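Desk organizer

A desk organizer, also called a desk tidy or desk caddy, is a container kept on a table or desk to hold pens, pencils, markers and other small supplies. Most have one or more upright cups, and many add trays, slots or a shallow drawer. They are made of wire mesh, molded plastic, wood, leather, cardboard or pressed metal.

Types

The simplest form is the single cup, which holds writing tools upright. Divided organizers separate tall items such as rulers and scissors from short ones such as erasers, clips and sticky notes. Rotating models, sold mainly to schools and art rooms, turn on a base so that several people can reach them. Drawer inserts do the same work out of sight and are usually treated as a separate product.

Mesh organizers

Mesh organizers are cut from thin steel sheet or woven wire, folded to shape and powder-coated. Black and silver were the standard office colors for many years. Brighter finishes came in with products aimed at students and home users. The Disby line, made by Dunbar at its Trerovia plant, began with 48 pieces a day and later reached up to 4,000.

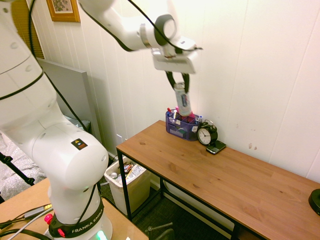 Placement depends on the size of the desk and on which hand the owner writes with. On a small table the organizer is normally pushed to a back corner, leaving the front edge clear for paper or a keyboard. A purple mesh organizer on a light wooden tabletop, for instance, may stand against the wall with pens and markers packed into it, next to a twin-bell alarm clock and a flip phone. Right-handed users often prefer the right side, though a lamp or monitor may already take up that space.

Care

Mesh collects dust and pencil shavings in the bottom. It can be emptied, brushed out and wiped with a damp cloth. Dried-out pens are the most common reason an organizer overfills. In her handbook The Small Desk, Evanthia Antoniadis recommends testing every pen on scrap paper each September and throwing out any that skip. Felt or rubber feet can be glued to the base if it scratches the tabletop.

See also

Pencil case
Letter tray
Drawer divider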